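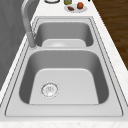

Can a home robot do the dishes yet, start to finish?

Posted by Danica Ondrejka in Home Automation, Thursday, August 7, 2025
851 views, 2 replies

My mother is 79 and has bad wrists. The chore she hates most is dishes. She has a dishwasher but she won't run it for one person, so everything gets done by hand in a double sink, wash on one side and rinse on the other. My brother keeps sending me clips of robots loading plates and says we should wait a year and buy her one instead of paying for help.

What I want to know is whether any machine can do this whole job now in a normal kitchen. By the whole job I mean: pick up a dirty plate from the counter, scrape off whatever is left on it, wash it, rinse it, put it in a rack, and wipe down the sink after. Not one step of it in a video. We have some money set aside but I don't want to spend it on something that ends up in the garage.

Also, if the answer is no, is there anything smaller that helps? She can lift a plate fine. Scrubbing and wringing out a sponge are what hurt.

Anežka Beneš

No, not the whole job, and I would not plan around next year either.

I work in a test kitchen for a small company called Prosine. We try out control software on arms, first in simulation and then on a real counter. Dishes are one of the tasks we run. I can tell you where it stands by step.

Picking up a plate from the counter: mostly solved if the plate is by itself and there is room to get at the rim. Flat plates with a low rim are harder than bowls. If there is food on it the plate has to stay level, and a lot of the grasps that work on an empty plate tip it.

Scraping: poor. The machine has to decide what is trash and what is food somebody wants to keep. Something like a sausage and something like a tomato on the same plate are two different decisions, and your mother would make them without thinking. Ours is told in advance what to do with each thing.

Moving the plate into the basin: good in simulation, fair on the real counter. The faucet is the main problem. A tall gooseneck next to the divider takes up the same space the arm wants to pass through. We ran 357 trials of "put the plate in the near basin" in June, all simulated, and the most common failure was contact with the spout. Second was letting go too high above the bottom.

Washing: this is where it falls apart. Simulation handles hard objects well. It does not handle suds, grease, or a sponge well, so there is less to practice on. On real dishes the arm can wipe a plate in a pattern, but checking that it is clean is a separate problem, and dried egg is still there more often than I would like.

Rinse and rack: rinse is fine if the water is left running. Racking works with a rack the system knows.

Wiping down the sink: we have not tried it. The drain strainer alone would be a project, with the bits that get stuck in the holes.

So a person has to stand there for all of it. For a woman with bad wrists who lives alone, that is no help.

Perron

Agree with the above about waiting. I'll answer the second part.

My dad has arthritis and we went through this. Things that helped:

A powered scrub brush. Ours is a Cornetti, the small one, and it came with 5 heads. He only uses two. You hold it against the plate and it does the turning. Get one with a fat handle, the thin ones are as bad as a sponge.

Soak first. Fill one basin with hot water and soap before eating and put things straight in. Most of it comes off without any pressure.

If her faucet head pulls down, use it. Check how stiff the spray button is before you tell her to, some of them are hard on the thumb. There are sensor faucets too, which I would call more useful than a robot at this point. Dad's was put in by a plumber in one visit and he uses it all day.

The other thing is the dishwasher. I know you said she won't. We got Dad to run his every third day by buying him a few more plates so he didn't run out. He complained and then stopped complaining.

Skislow sells a countertop dishwasher for one or two people, if hers is too big for her taste. I haven't owned it. My neighbor has and says it's loud.

Danica Ondrejka

Thank you both. I sent the first reply to my brother. I'm going to get the brush this weekend and ask her about the extra plates. Her faucet does pull down, but I don't think she has ever used it that way, so I'll check the button.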